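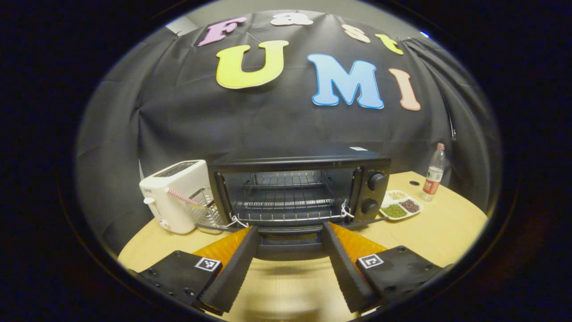 Do I need a robotics background to apply for the gripper technician job?

Most of the people we would like to hear from don't have one. If you have repaired appliances, bicycles, printers or sewing machines for a living, you can learn this work.

Gripper and Cell Technician, part time
Nundent, Hollville workshop

Nundent is hiring one technician to look after its hand-held grippers and the Diler cell, a single robot arm on a bench with its own controller. The job is 20 hours a week, mornings, on site. It starts in the second half of the summer.

What you will do

Check each gripper before it goes out. Look at the finger pads for tears and lifted edges, open and close the fingers through full travel, and tighten the mounting block screws to the value on the card. Replace pads when worn and write the date in the log.

Clean the printed markers with a dry cloth. A scratched or peeling marker gets replaced, then the gripper has to be calibrated again. You will be shown how.

Clean camera lenses and check that the mounts have not shifted.

On the Diler cell, grease the rail, inspect the cable run at the wrist, test the emergency stop and keep the spare parts shelf stocked. The cell is due for service every 400 hours. Bigger repairs go to our supplier in Forsyth, and you would pack the unit and fill out the form.

What we ask for

Steady hands and readable handwriting. You should be able to use a torque screwdriver and a multimeter, and lift a 40-pound case. Soldering is a plus. You don't have to write code, but you will run a few commands from a printed sheet.

Pay and hours

$3,898 a month before tax. Paid training for the first 5 weeks. Parking is free behind the building.

How to apply

Send a resume and a short note about something you have fixed to Genowefa Sowa, workshop lead, at the Hollville address. Applications are due by 11 June 2025. Interviews include a paid bench test in which you change a set of finger pads.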